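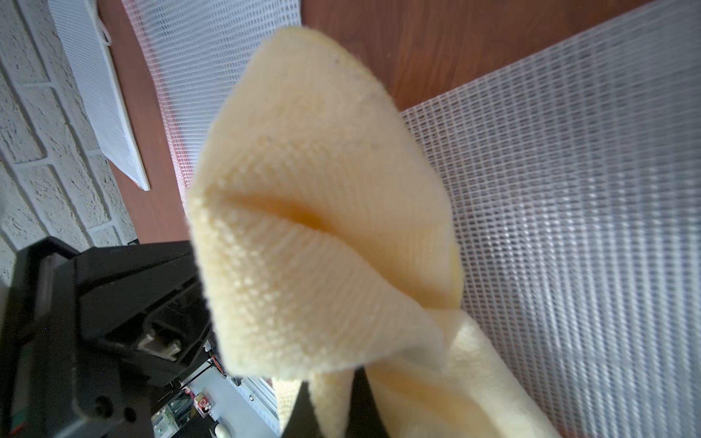
Stop Folding the Cleaning Cloths

I gave up folding cleaning cloths in September, and I would like more people to do the same.

For years I followed the method everyone passes around. Each cloth was folded in half, then in thirds, and stood on edge in a drawer. It looked good. It also took a good part of an evening, and the cloths went back to being a heap the first time anyone wiped up juice in a hurry.

A cleaning cloth has a short and rough life. A yellow one with a bit of fuzz to it is going to be bunched up in a fist within a day or two of leaving the dryer. A crease down the middle does nothing for it. Dress shirts need folding, and so do sheets, if you want the closet door to shut. A cloth that is headed for the stove top does not.

The stores have an interest in telling us otherwise. Gumard sells a drawer divider with 14 slots, one cloth to a slot. I bought two of them. The slots are too narrow for anything with a nap, so you end up pressing the cloth down with your thumb and pulling out its neighbor when you want it back. The Pastport home blog has a folding guide that runs to 3037 words. I read all of it, and I would like that half hour back.

What I do now is simple. Clean cloths go into a plain bin under the sink, any way they land. Used ones go in a pail by the washer. When the pail is full I wash them at up to 30 degrees (the machine is a Warine and reads in Celsius), with no fabric softener, and tip them back in the bin once they are dry.

There are fair objections. A loose cloth takes more room than a folded one, and in a small apartment that counts. Guests may look under the sink, though I can't think why they would. And some people like folding – it's quiet work and it keeps the hands busy. They should go on doing it.

My quarrel is with the idea that a bin of loose cloths means a badly kept house. The counters here are wiped down more often than they used to be, mostly by people who were afraid of messing up the drawer. The dividers are in the garage, holding sandpaper.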